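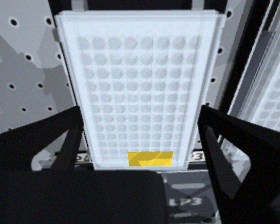 June 2020

Eroswood clippings, entry for Friday

Carried on with the relationships drawer. The whole Eroswood donation comes to 761 cuttings, nearly all from celebrity weeklies and television guides, and this drawer is the worst of it because the same couple can turn up under either name, or under the name of the programme they met on. Did the wrestlers first, then the soap actors. Pop singers not started.

What I've settled on for filing: one card per couple, surnames in alphabetical order, with a cross-reference card under the second name. If they married and she changed her name for work, the card stays where it was and the new name gets its own cross-reference. I tried it the other way on Tuesday, moving everything to the married name, and had to undo it when the third divorce came up.

Dates are the main trouble. A cutting that says "they have been together two years" gives us the date of the magazine and nothing else. I've stopped working backwards from it. The Start column on the sheet is now left blank unless a piece gives a month or an event (an awards night, a film wrapping, a tour). I went back over the 48 cards already typed and took out the start dates I had guessed. Nineteen of them changed. In two cases the guess had put a couple together while one of them was still married to somebody else, and that would have been a nasty thing to send out under our name.

Split dates are harder still. The Plurnora supplements announce a split, then a reunion a fortnight later, then a split again, and the reunion is often a single photograph caption with no source. Rule for now: a split goes in if one of the two says so in quotation marks, or if a spokesman does. "Friends say" and "an insider" go in the Notes column with the words copied exactly, and the End column stays empty.

Obituary interviews. There are a few where a surviving partner talks about the years they had, sometimes long after they parted. I had been filing these under Tributes, but anyone looking up the couple would miss them. They now go on the couple's card with a T in the corner and a slip left in Tributes pointing back. Please don't shorten the quotes when typing these up. I found one where we had cut the second half of a sentence and it read much colder than what was printed.

Ivura text reading. Ran 60 cuttings through it after lunch at the higher setting. Plain columns came out well. White text on a coloured panel came out badly, and the pull quotes get dropped into the middle of whatever paragraph they sit beside, so somebody's remark ends up in the wrong mouth. It also reads the curly quotation marks as the figure 6 or 66 when the paper is shiny. Setting the scanner to grey before reading fixes the shiny paper. It does nothing for the pull quotes – those need cutting out by hand and pasting at the end under a line.

Long features: anything over 3000 words I am splitting at the subheadings, because the Ellis sheet cuts the cell off without a warning. I only noticed when a piece ended on "and then she". The earlier long ones need checking. I've marked them in red on the sheet, but I haven't opened them yet.

Duplicates. The same agency interview was sold to several magazines, with a different opening each time and the questions shuffled. We had these down as separate interviews. They aren't, and counting them as such makes it look as though an actor went round talking about his ex for a whole spring when he sat down for it once. Keep every cutting, but give them the same interview number and put a, b, c after it. The earliest cover date gets the a. Cover dates run ahead of the day the thing was on sale, so this only tells us the order among weeklies, and I wouldn't trust it against a monthly.

Left to do on this drawer:

Pop singers, all of them.
Red rows on the Ellis sheet.
Reprint the cross-reference cards for the wrestlers, as ring names and real names got mixed. Ring name goes on the main card where the magazine used it, real name in brackets after.
Ask Eroswood whether the handwritten dates in the margins are theirs or came with the cuttings. Some disagree with the page footers. Until we hear, the footer wins and the pencil date goes in Notes.

Glue on the older album pages is lifting and taking print with it. I've left those flat between tissue and not tried to peel any more. The two I did peel on Wednesday lost part of the caption, and I've typed what I could read with a gap marked where I couldn't.

Used the last of the narrow labels. More on order.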